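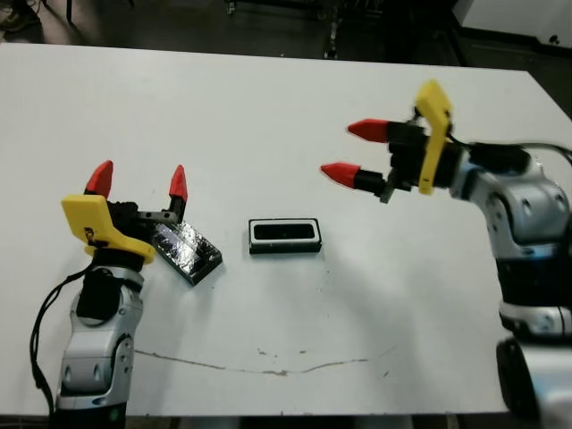
Robôs de dois braços ainda demoram a arrumar uma bancada

28 dez. 2019

A Flolska, empresa de integração de sistemas que trabalha com lojas e oficinas de reparação, divulgou os resultados de um ensaio com robôs de dois braços em tarefas simples de bancada. A conclusão do relatório é que as máquinas já fazem uma parte do trabalho, desde que os objetos sejam conhecidos e estejam bem separados uns dos outros, mas continuam longe de substituir uma pessoa atrás de um balcão ou numa cozinha.

O ensaio começou em setembro e recebeu internamente o nome de Jundano. A lista de tarefas tinha 25 itens, divididos entre trabalho de loja e trabalho de casa. Do lado da loja estavam guardar um aparelho no seu estojo, alinhar caixas pequenas numa prateleira, separar cabos por tipo, colar uma etiqueta e passar um artigo de uma bandeja para outra. Do lado da casa, dobrar um pano de cozinha, juntar talheres numa gaveta, tampar um recipiente, limpar uma superfície e recolher objetos deixados em cima da mesa.

Segundo o relatório, 19 dessas tarefas foram concluídas pelo menos uma vez sem intervenção humana. A empresa faz questão de separar este número da fiabilidade. Uma tarefa concluída uma vez pode falhar na tentativa seguinte por um desvio pequeno na posição do objeto, e foi isso que se passou em boa parte da lista. Só as tarefas de transporte, em que a peça é agarrada num ponto e largada noutro, se repetiram com regularidade suficiente para que a Flolska as considere prontas para um teste numa loja.

Peças finas continuam a dar trabalho

O maior problema identificado foi o dos objetos finos e planos pousados numa mesa. Uma pessoa mete a unha por baixo, arrasta a peça até à borda ou inclina-a com um dedo, sem pensar no que está a fazer. Uma pinça de dois dedos tem de encontrar espaço para entrar, e numa superfície lisa esse espaço quase não existe. Se a pinça desce demasiado, bate no tampo. Se fica alta, os dedos fecham-se por cima do objeto.

No equipamento do ensaio, as pinças têm pontas vermelhas afiladas, que saem de um corpo preto junto a um suporte amarelo. A Flolska escolheu uma forma estreita para chegar às arestas das peças mais baixas. A opção ajudou nos aparelhos pequenos e nos tabuleiros de pouca altura, mas piorou os resultados com tecido, que escorrega quando a área de contacto é reduzida. O relatório admite que a mesma ponta dificilmente servirá para as duas coisas e que a troca de pontas a meio de um turno, feita à mão, retira boa parte do interesse económico da máquina.

As superfícies brilhantes foram a segunda dificuldade. Vidro, película metalizada e plástico polido devolvem reflexos que mudam conforme o ângulo, e o sistema de visão calculou mal os contornos em várias tentativas. A equipa experimentou luz difusa e obteve melhores resultados, embora a solução não agrade aos comerciantes, que costumam querer o contrário: luz direta sobre a mercadoria.

Também o tampo das mesas teve influência. Uma superfície branca e uniforme facilita a identificação de objetos escuros, mas riscos, manchas e sujidade acumulada foram por vezes lidos como arestas. Os técnicos passaram a incluir nos dados de treino mesas usadas, com marcas de desgaste, em lugar de limpar ou substituir o mobiliário antes de cada sessão. A empresa diz que nenhum cliente vai trocar as bancadas por causa de um robô.

Dois braços, duas vezes mais planeamento

A escolha de dois braços justifica-se pelo tipo de tarefa. Guardar um aparelho numa caixa, por exemplo, pede que um lado segure a caixa enquanto o outro coloca a peça. Com um só braço é preciso fixar a caixa à mesa, o que obriga a preparar cada posto de trabalho para cada produto.

O custo aparece no planeamento dos movimentos. Os braços partilham o mesmo espaço e têm de evitar tocar um no outro. Nas primeiras semanas, o programa resolvia a questão da maneira mais segura, parando um braço enquanto o outro se mexia. O resultado era uma máquina de dois braços a trabalhar à velocidade de uma máquina de um só. Uma revisão do programa permitiu movimentos simultâneos em parte do percurso, mas as pausas continuam a ser frequentes quando as pinças se aproximam do mesmo objeto.

Os cabos exteriores foram outro ponto anotado. Correm ao longo dos braços e precisam de folga para acompanhar as articulações. Com folga a mais, podem roçar na mesa ou prender-se num artigo. A Flolska limitou a amplitude de alguns movimentos para evitar o problema e reconhece que, com isso, certas zonas da bancada ficaram fora de alcance.

Loja primeiro, casa mais tarde

O grupo retalhista Walden, que cedeu artigos e descrições de tarefas para o ensaio, vai receber 2 unidades para um teste em armazém, nas traseiras de uma das suas lojas. As máquinas farão apenas a reposição de artigos pequenos em tabuleiros e a preparação de devoluções. O contacto com o público está excluído. Os trabalhadores do armazém mantêm as funções atuais e terão um botão de paragem em cada posto.

A Walden informou que não prevê reduzir pessoal durante o teste e que a decisão sobre uma eventual compra dependerá do tempo gasto a corrigir erros. Na contabilidade do grupo, um artigo mal arrumado custa mais do que um artigo por arrumar, já que alguém tem primeiro de o encontrar.

O critério é parecido com o que usa a oficina Ghasemi, de reparação de telemóveis e pequenos eletrónicos, que acompanhou parte das sessões como potencial cliente. A oficina procurava uma forma de automatizar a entrada de aparelhos: pegar no equipamento, colocá-lo num suporte, passar ao seguinte. Por agora decidiu esperar. O movimento em si foi executado, mas com lentidão, e a oficina entende que o risco de pressionar um vidro já partido não compensa os minutos poupados ao balcão.

Para uso doméstico, as perspetivas são mais distantes. Numa loja, os artigos repetem-se, têm medidas registadas e voltam sempre ao mesmo lugar. Numa casa, a mesa do jantar muda todos os dias, há objetos moles, objetos molhados e objetos empilhados de qualquer maneira, e cada família guarda as coisas à sua moda. Das tarefas que nunca foram concluídas no ensaio, a maior parte pertence à lista doméstica. Entre elas estão dobrar um pano húmido e retirar uma colher do meio de outras numa gaveta cheia.

Há ainda a questão da segurança. No armazém é possível marcar uma zona no chão e pedir que ninguém a atravesse com a máquina em movimento. Numa cozinha, com crianças ou animais, a regra não se aplica. O relatório considera que um robô deste género só poderá entrar numa casa quando conseguir parar a tempo sem depender de zonas marcadas, e não apresenta data para que tal aconteça.

O que muda a seguir

A segunda fase do Jundano terá uma lista mais curta de tarefas e mais repetições de cada uma. A Flolska quer medir quantas vezes seguidas a máquina consegue fazer o mesmo trabalho sem ajuda, com os objetos colocados em posições diferentes e por pessoas diferentes. As tarefas com tecido saem da lista até haver uma ponta de pinça adequada. Entram tarefas de verificação, como confirmar se um estojo está vazio antes de lá colocar um aparelho.

A empresa pretende também publicar as gravações das tentativas falhadas, depois de retirados os dados que possam identificar clientes ou trabalhadores. No setor é habitual mostrar apenas as tentativas que correm bem, muitas vezes aceleradas, o que dificulta a comparação entre equipamentos. As gravações serão divulgadas à velocidade real.

O preço das unidades não foi comunicado. A Flolska adianta apenas que o modelo comercial, caso avance, será o aluguer com manutenção incluída, e que as lojas interessadas terão de aceitar um período de adaptação com um técnico no local. O teste no armazém da Walden arranca assim que estiver concluída a instalação elétrica dos postos.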